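Workshop Tips: Buying a Small Robot Arm Without Blowing the Budget
Posted 2019-01-03

So you've decided you want a robot arm on the bench. Good for you! I went through this last year, and I made enough dumb purchases along the way that I figured I'd put my notes up before the next person does the same.

Start with the jobs and leave the catalogs closed. I mean it. Get a sheet of paper and write down what you want the thing to pick up, where it picks it up from, and where it goes. My first list said "sort small parts" and that was useless, so I did it over with the real stuff: screws in jar lids, chips and dice back into their case, drill bits into the index. Once I had that in front of me I could cross off half the arms I'd been drooling over (too big, too clumsy, or built for lifting things I'll never lift).

Now the money. My total was $2,000 and I thought the arm would eat all of it. Please don't do that! Keep a good chunk back for the gripper, the mounting plate, a power supply you trust, and a stop button you can reach with either hand. I looked hard at the Pavness and at the Stetum, and the Pavness was cheaper right up until I added the cable and the base, which they sell separately. Ask for the price of everything you need to make it move on day one. If the seller can't give you that in one email, I'd keep shopping.

Buy 2 sets of fingertips. They wear, they get glue on them, and one set will roll under the table saw the night you need it. I like a narrow tip for anything packed close together and a wider, grippy one for boxes and jars. If you can get tips with a bit of give to them, even better, they're much kinder to plastic and to printed surfaces.

A wrist camera is worth paying for if your parts sit in slots or trays. Get one that can focus up close, and check the closest distance on the spec sheet before you order. Mine was fine across the room and hopeless at hand's width, so back it went (I paid the shipping, grr). Spend a little on lighting too. Bare metal throws glare like you wouldn't believe, and a cheap lamp with a sheet of baking parchment clipped over it softens things up nicely.

Shrink wrap is another one to plan for. Clear plastic is slippery and shiny, so either peel it off your parts before you start or make sure your test pieces include some that still have it on.

Testing is where I'd tell you to be stubborn. Before I signed off on mine I wanted 100 picks with the kind of clutter I really have, with stacks on edge, loose dice, a card box snugged up against its neighbors, all of it.

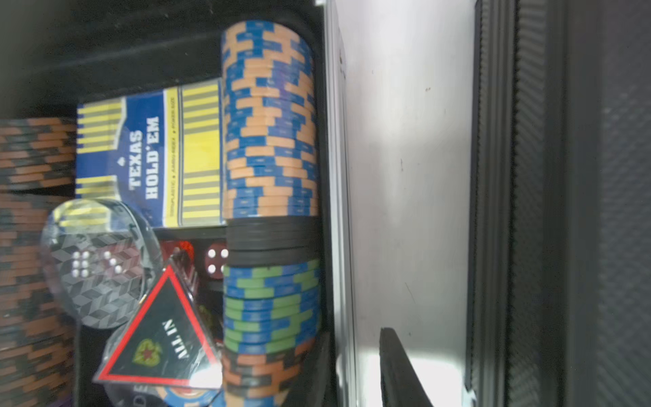

Keep a tally on paper while you do it, and write down which item gave you trouble as well as how many. A flat box lying tight against something else is a whole different problem from a die, and you may find you need another fingertip before you need another arm.

Measure your bench last thing before you order, and measure it with the arm stretched all the way out. I forgot the shelf over mine. It's been moved.

One more on timing: I ordered in March and the base plate came well after the arm did, so ask about ship dates for each piece. And save the boxes until the return window closes, even if they're driving you nuts in the hallway.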